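Ornley Striped Table Cloth, Heavy Cotton
Onelent Home Textiles

Item no. 834
Colour: Cream with beige and mint stripe
Also available in: Cream with grey stripe, plain cream

Overview

The Ornley is a mid-weight cotton cloth for everyday tables. It is woven on wide looms, so the larger sizes have no centre seam. The stripes are pale and run the full length of the cloth. After the first wash the colours soften a little and then stay put.

We have carried this line since Austra Paulauskas took over our buying, and it has changed very little in that time. The hem is now double-turned on all four sides. Earlier stock had a single hem on the short ends, so if you are matching an older cloth, check yours before you order.

Choosing a size

Measure the table top first, then add the drop you want on each side. A drop of 20 cm suits a kitchen or coffee table. For a dining table with guests, 40 cm looks more formal and still clears most laps. Round tables need the square cloth, and the corners will hang lower than the sides.

If your table falls between two sizes, go up. The cotton can shrink by up to 2 per cent in a hot wash, and a short cloth is harder to live with than a long one.

Layering

Many customers use the Ornley over or beside a second cloth. Pale stripes sit well with one solid colour in a heavier texture, such as a dusty pink velvet. Keep the second cloth plain. Two patterns on a low table tend to fight each other, and the beige in this one is light enough to get lost.

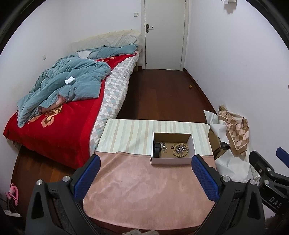
Care

Machine wash warm with similar colours. Do not bleach. Line dry in shade, or tumble dry on low and take it out while slightly damp. Iron on the reverse side with a medium setting.

Treat wine, tea and coffee marks with cold water before washing. Candle wax should be left to harden, lifted off with a blunt knife, and the rest ironed out between sheets of paper towel.

Velvet cloths need different treatment and should not go in the same load. Lint from the velvet will catch in the cotton weave – a lint roller gets most of it out, but not all.

What customers say

"Bought the long one for our dining table. It creases in the drawer but the creases drop out by dinner time." – Oğuzhan Polat

"The mint is paler than I expected. I like it, but order a swatch if you are matching curtains." – Eun-ji Joo

Swatches

Swatches of all three colours are free, limited to one set per household. Add them to your cart as you would any other item.

Returns

Unwashed cloths can be returned with the label attached. Cloths hemmed to a custom length cannot be returned unless there is a fault in the fabric.

The grey stripe is out of stock in the square size until November.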